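Robotics club round-up: the hand, the bananas and the Rundlow open evening
Posted in October by Osvaldo Bastos
Last updated: October, 9.15 pm

Well, we've had a busy few weeks! Those of you who only come along for the wheeled stuff may have missed that the club has gone a bit fruit-mad. The task for the Gralau student challenge this year is sorting a kitchen table (fruit, boxes, that sort of thing) with a proper fingered hand, so out went the foam blocks we'd been using since spring and in came a bunch of bananas. I did argue for lemons. I was outvoted.

The idea is that one of us drives the arm with the handheld controller while everything gets recorded, and then the software team try to get it to manage by itself. We need 401 good runs before the entry closes and we've got 90 so far, which sounds hopeless but we only started properly after the half-term break, and people are getting quicker at it. My own driving is still dreadful. I keep closing the thumb too early, and then you have to open up, back off and start the whole approach again.

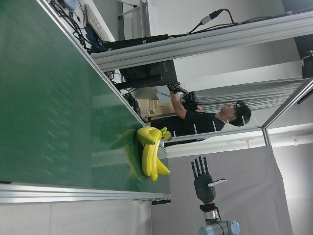 Yogesh Agarwal reckons I'm fussing over the thumb and that the real trouble is the wrist: if you come in at a slant, he wrote to me after the last session, no amount of clever finger work is going to save you. He wants everyone to spend their first ten minutes just lining up the hand and not grabbing anything at all. Fair enough, we'll try it, though I can hear the younger ones groaning already!

Other bits and pieces. The Peixoto workshop has lent us a second screen until Christmas, so please be nice to it. Subs are still £34 for the term, and if you haven't paid yet, do catch me at the door. And the open evening at Rundlow starts at 6.30 pm, with the arm running from seven (come early if you want a go, the queue was silly last time). I still need two people to help carry the bench kit in from the van, and someone who can explain inverse kinematics to my mum.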